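Prundale Workshop Notebook
Filed under: Household Tasks / Floor Care
Last updated: 2018-04-09

Entry: flat mopping, hard floors

The purpose of this entry is to record where the floor care work stands before the May review, and to set down the terms on which the group will decide whether mopping may be listed as a task a machine can complete without supervision. The present listing is "assisted only." No change is proposed today.

Mopping was selected after vacuuming because it was assumed to be the simpler of the two. The tool is light, the motion repeats, and a floor does not move. That assumption has not held. Of 20 attempts logged on the Jeltier arm under the current plan, 11 covered the marked area completely. Of those, 7 also met the cleanliness standard when the floor was inspected afterward. The remaining attempts ended with a strip missed along a wall or with the pad lifted on one side.

The lifted pad deserves separate comment. A flat mop with a swivel joint is designed for a person who adjusts the angle of the handle without thinking. The head stays down because the hand responds to it. The Wuker controller holds the handle along a planned line and does not respond quickly enough when the head begins to tip. Lowering the grip helps on the forward stroke and makes the turn worse. The setting of the telescoping handle also changes the result, and it was not written down for the first few attempts. Colleagues are asked to record handle length in every log from now on.
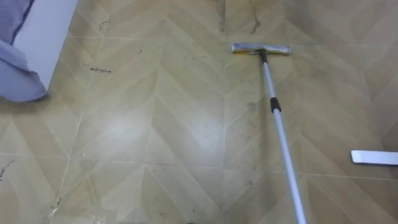

The second difficulty concerns what the machine is asked to look for. Hair and lint are hard to pick out on a patterned floor. A printed chevron in two close shades of tan gives the camera a great many edges, and the detection software supplied by Chu reports a portion of them as debris. It also loses real debris where light reflects off the surface. Raising the threshold removed the false reports and most of the true ones. The group has agreed to leave the threshold as it is and to accept extra passes for the time being.

A related question was raised on the matter of stains. A dark streak may be dirt, or it may be damage to the tile that no amount of mopping will remove. A person tries twice, perhaps scrapes at it, and moves on. The machine has no rule for giving up. In one attempt it returned to the same mark until the run was stopped by hand. A limit of 3 passes over any one mark has been entered as a temporary measure – this is a stopgap and should be described as such in the report.

Cloth at floor level remains outside the scope of the task. Bedding or a towel that hangs to the floor is to be treated as an obstacle, with a margin left around it. This leaves an unmopped border, and the inspection sheet should mark that border as "excluded," not as "missed." The two terms were used interchangeably in March and the totals from that month cannot be relied upon.

On the general question, the view recorded here is that the machine can push a mop across open floor to an acceptable standard and cannot yet be said to mop a room. Rinsing the pad, changing it, and deciding when it is too dirty to continue are all still done by staff. These steps take up a good part of the job and should be counted in any comparison with manual work.

Outstanding items:
– Repeat the turn test with the handle at its shortest setting.
– Request the newer joint model from Wuker, with drawings.
– Rewrite the inspection sheet with the two terms defined at the top.
– Confirm whether the Prundale floor sealant affects glare readings; the supplier's data sheet is missing from the binder.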